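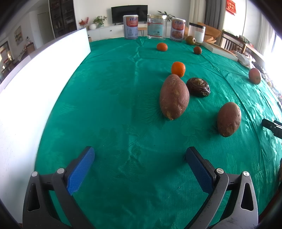
The Horesden Center for Food and Household Studies is seeking adults who prepare meals at home to take part in a study of how families buy, store and use root vegetables. The study is directed by Shiela Macaraeg and will run through the end of May. Participants will keep a kitchen diary, recording each purchase, the place where it was kept and the meal in which it was served. Produce of every size is of interest, and two sweet potatoes as unequal as those on the green patterned tablecloth should be entered on separate lines. The diary may be kept on paper or through the Center's website.

The Center intends to enroll 108 households from Horesden and the neighboring town of Manalastas. Households of any size may apply, including persons living alone.

Who may take part

Applicants must be 18 years of age or older, must cook at home on most days of the week, and must be able to read and write in English or Tagalog. Only one adult per household may enroll. Employees of the Center and members of their immediate families are not eligible. Persons who took part in the earlier Trulier pantry survey may apply again.

What is involved

Participants will attend two interviews at the Center — one at the beginning of the study and one at the end — and will complete the diary between them. Each interview lasts one hour. Evening appointments are available on request. No change in diet is asked of any participant.

Payment and privacy

Grocery vouchers will be issued after each interview. Names and addresses are stored separately from diary entries and will not appear in any report. Participants may withdraw at any time and will keep any voucher already issued.

How to apply

Application forms may be collected from the front desk at the Center, Grakero Building, second floor, or requested by mail from Mark Anthony Aquino, Study Coordinator. Completed forms are reviewed in the order received, and all applicants will be notified in writing.

Posted 27 Jan 2021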